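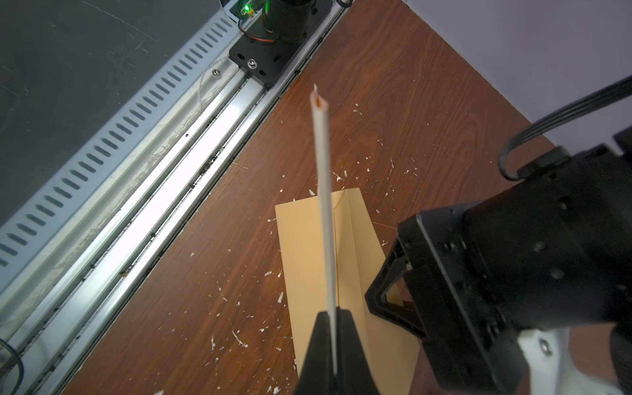

Rutelstead Mail-In Repair and Alterations: Frequently Asked Questions

Sending items in

What do you repair?
Clothing, curtains, table linens, canvas bags and most upholstery covers that can be taken off the furniture. We replace zippers, patch holes, redo hems, take in or let out seams, and reline coats and jackets.

What don't you repair?
Shoes, leather belts, umbrellas, wetsuits, wedding gowns with beading, and anything with heating wires in it. We also don't work on fur. If you are unsure, send us two or three photos through the contact form before you mail the item. One clear photo of the whole thing and one close up of the damage is usually enough.

Do I need to wash the item first?
Yes. Everything has to arrive clean and fully dry. Items that arrive dirty are sent out for cleaning and the charge is added to your bill. Items that arrive damp are hung up and you will get an email asking what you want done.

How do I pack it?
Fold it, put it in a plastic bag, and put the bag in a box or a strong mailer. Print your order form and put it inside the plastic bag with the item. Forms taped to the outside of a box tend to get torn off. Please mark the damaged spot with a safety pin or a bit of masking tape. Small moth holes in dark wool are easy to miss.

Can I send more than one item in a box?
You can send up to six items on one order form. If you have more than that, start a second form. They can still go in the same box.

Where do I send it?
The address is printed at the bottom of your order form. Please don't use the Trendden Street address that still shows up on some older map listings. We moved out of that building and mail is no longer forwarded from there.

Can I drop things off in person?
Yes, at the side counter, 9 a.m. to 4 p.m. on working days. Bring the printed form. The counter closes for lunch from noon to 12:30.

Prices and payment

How much will it cost?
The price list covers the common jobs, such as plain hems, pants zippers and single patches. For everything else we look at the item first and email you a quote. No work starts until you have said yes to the quote.

What if I don't accept the quote?
We send the item back. You pay return shipping and nothing else.

How long is a quote good for?
30 days. If we haven't heard from you by then, we email you one more time and then return the item.

Do you charge a minimum?
The minimum charge is for one basic repair per order. Sewing a button back on counts as a basic repair. If you're sending a coat in for a new lining and it also has a loose button, we do the button at no charge.

When do I pay?
When the work is finished. You will get an email with a payment link, and the item ships after payment goes through. Counter customers can pay by card or check. We do not take cash.

Do you offer a discount for schools or theaters?
Yes, for orders of ten items or more. Ask for the group form. Costume work booked for December shows needs to reach us by the first week of November.

Timing

How long does a repair take?
Most repairs are done within three weeks of your approval. Linings take longer, and so does any job where we have to order a zipper in a particular length or color. The quote email gives an expected finish date.

Can I pay for rush service?
For hems and zippers, yes. Rush service is not available for linings, knit repairs or upholstery covers.

How can I check on my order?
Use the order number on your form. If the status page says "Waiting," it means we need something from you, so look for an email from us, including in your spam folder.

About the work

Will the repair be visible?
Sometimes. A seam repair usually can't be seen from the outside. A patch in the middle of a plain fabric usually can. Reweaving hides small holes in wool much better than a patch does, but it is slow handwork and it costs more. The quote will list both options where both are possible.

Can you match my thread and buttons?
We keep 424 thread colors in stock, and matching thread is rarely a problem. Buttons are harder. If we can't find a close match we may suggest replacing the whole set, or moving a button from the inside seam or the bottom of the shirt up to where it shows.

Can I send my own fabric or zipper?
Yes. Put it in the bag with the item and note it on the form. Prewash cotton and linen before you send it. Leftover fabric comes back with your order if you check the box for it. Otherwise it goes in our scrap bin.

Do you keep the original hem?
On jeans, yes, if you ask. It costs a little more than a plain hem. Write the finished inseam you want in inches, and measure from the crotch seam to the bottom of the leg on a pair that fits you well.

Who does the repairs?
All the sewing is done in our own workroom. Reweaving is handled by Aravind Warrier, and his waiting list is separate from the main one. You can ask to be added to it when you get your quote.

Problems and returns

What if the repair fails?
Send it back within three months and we will redo it free, including shipping both ways. This covers our stitching and any zipper we supplied. It doesn't cover new damage next to the repair, which happens fairly often with worn denim.

What if the fit is wrong?
Check your measurements against the form first. If we cut to a different number than the one you wrote down, we fix it at our cost. If the number on the form was wrong, we will still adjust it if there is enough fabric left, at the normal price.

Is my item insured?
Return packages are insured for the value you write on the form. If you leave that line blank, only the carrier's basic coverage applies. Insurance on the way to us is up to you.

I used to order from Sunstead. Is this the same shop?
Sunstead Alterations merged with us, and its customer records came over. Old Sunstead gift cards are still good. Enter the card number in the notes section of the order form, and we will take it off your bill by hand.

My question isn't answered on this page.
Use the contact form and include your order number if you have one. We answer messages in the order they come in, normally by the end of the next working day.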